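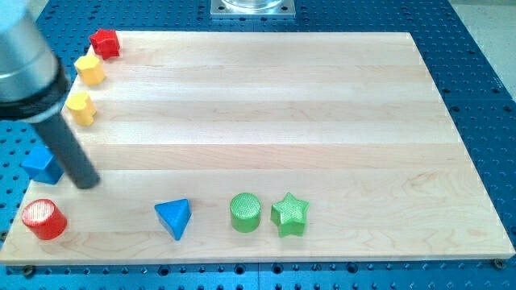
Blocks laid out on the new board, blue table underneath.

Workbenches and Surfaces > Tops, boards and panels

Finish for a glued-up board that will have colored blocks on it all day

lucimara_v
I need a finish for the board in the photo. It's strips glued edge to edge, pale, with some wavy grain toward the right side. It came off Zovlow secondhand and the listing only said "hardwood panel." I sanded it lightly and that's all that has been done to it. It sits on a blue metal table with holes all over.

The blocks get set out in lines, picked up, moved, set out again, most of the day. On the last board I had, which was softwood, the colors started to leave faint smudges after a month, and the surface got fuzzy where the same spots were used over and over. I would like this one to last longer. I don't want it shiny and I don't want the blocks to slide.

What would you put on it?
Lucimara Vieira

planeshavings
Looks like maple to me but I wouldn't swear to it from one picture. Could be birch. Either way it's harder than what you had before, so the fuzz problem will mostly go away by itself.

For smudges you want a film finish. Water-based poly, matte, thin coats. I did 4 on a game table and crayon wipes off it.

marlene.b
I would leave it bare. We have bare boards in our playroom in Histport and when they get dirty I sand them by hand and they are fine again. With poly on there you have to get through the poly first, and it never looks the same after a spot repair.

planeshavings
You don't spot repair it. You scuff the whole thing and put on another coat. That's less work than sanding color out of bare grain.

marlene.b
It's less work if it's your hobby. I don't own a sander. A sheet of paper and a block does it for me, and I do it in April and then again before the holidays if it needs it.

said_mahrous
Before picking a finish, find out whether it's the board or the blocks. Rub one of the blocks hard on a scrap of white paper. If you get color on the paper then the paint is coming off and no finish on the board is going to stop that. You will just be wiping it more often.

Also, what is on the underside? If you coat only the top, a wide glued panel can cup. Whatever goes on the top goes on the bottom and the edges too.

lucimara_v
Underside is bare, same as the top. I didn't know that about coating both sides, thank you.

Tried the paper test. The blue cube left nothing. One of the others left a light mark when I pressed hard. So it's at least partly the blocks.

aparecida_e
I agree with Said about both faces. I had a panel that size go so hollow in the middle that a ball would roll to the center from anywhere on it. It was flat when I bought it and I had only done the top.

Is yours bolted down? I can see bolts in the table by the front corners.

lucimara_v
Not through the board. The bolts are in the table holes just off the corners, so it can't wander. I can lift it straight out.

aparecida_e
Good. Keep it that way. Wood that wide has to be able to move across the strips. If someone tells you to screw it to the metal, use slotted holes or don't do it.

benchdog_bron
Hardwax oil. It's what I put on everything now. I use the Callance matte one, wiped on and wiped off, second coat the next day. It doesn't build up a film, so you can touch up one spot with a rag and not see it. That takes care of Marlene's objection. It feels like wood and the blocks won't skate around.

Downside is price. A small can costs more than I wanted to pay, but you use very little.
Bronwyn Sheehan

planeshavings
Hardwax oil is nice but it will turn a pale board a bit yellow. Water-based poly stays closer to what you see in the photo. If she likes how light it is, that matters.

benchdog_bron
A little warmer, yes. I wouldn't call it yellow. There are already creamy strips and pinkish strips in that board and a little warmth will pull them together.

marlene.b
I like that you can see the different strips.

benchdog_bron
You still will.

said_mahrous
Test it on the underside first, then nobody has to guess. Do a patch of each in one corner and let it sit for a week.

And whatever you use, don't put the blocks back the day it feels dry. Most of these take much longer to get fully hard than to get dry to the touch. I put a set of painted blocks on a fresh coat once and they left square dents in it.

lucimara_v
I'll do the test patches. What grit should I stop at? I read 300 somewhere and 1,000 somewhere else.

benchdog_bron
1,000 is for something else, you would be polishing it and the oil wouldn't soak in. Stop well before 300 for hardwax. Read the can.

planeshavings
For poly, same on the bare wood. Keep the fine paper for between coats. Go with the strips, left to right in your picture, and watch that wavy part near the front right. Grain like that can tear if you plane or scrape it. Sandpaper won't hurt it.

aparecida_e
One more thing, ease the edges with a bit of sandpaper before you finish it. A crisp corner is where any finish wears through first, and the front one will get arms leaning on it.

lucimara_v
Update. Two patches on the underside, one poly and one hardwax. The poly one looks the same as the bare wood to me. The hardwax one is darker than I expected but I like how it feels. My husband likes the poly. I have clamped the one block that left a mark (Kwon clamp, the little orange one) and given it a clear coat, so we'll see if that fixes that end of it.

marlene.b
If they are both fine then do the cheap one.

planeshavings
Poly it is then.

benchdog_bron
She said she likes how the hardwax feels!

lucimara_v
Leaning hardwax. I need to order a can, and I'll post again once both sides are done.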